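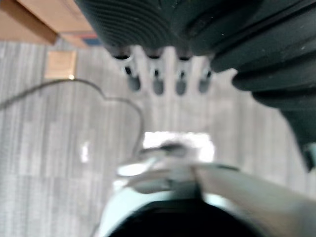

Wrist camera view, Gresen arm, carpeted room at Granidham.

Granidham Learning Group
Minutes of the meeting of 3/15/25

The meeting opened a little behind time, and the chair thanked everyone warmly for making the trip over, especially those who had come from the Lurklow site. The November minutes were read and accepted with one small spelling fix.

Examples gathered so far. The group now has 2,558 examples on the Gresen arm, of which 951 were gathered at Lurklow and the rest here. There was real pleasure at this, and a good long round of thanks to all the operators, who have put in a great many patient afternoons!

Wrist views. We spent a fair while on the picture at the head of these minutes, with the dark ribbed part looming very close and blurred, and the pale slotted piece just beneath it. Several members felt that close views like this should stay in the set, bright white patch and all. Others would like them tagged so they can be looked at separately. It was agreed to tag them and keep them.

Melnychuk labeling tool. It still drops notes when two people save together. Until it is mended, please save one at a time (and do be kind to each other about it).

Next round. The target is 1,000 more examples, in batches of 40, with a short break between batches. Lurklow will take the first batches.

Any other business. Lurklow asked for a second set of spare finger pads. Agreed.

The date of the next meeting will be sent around by email.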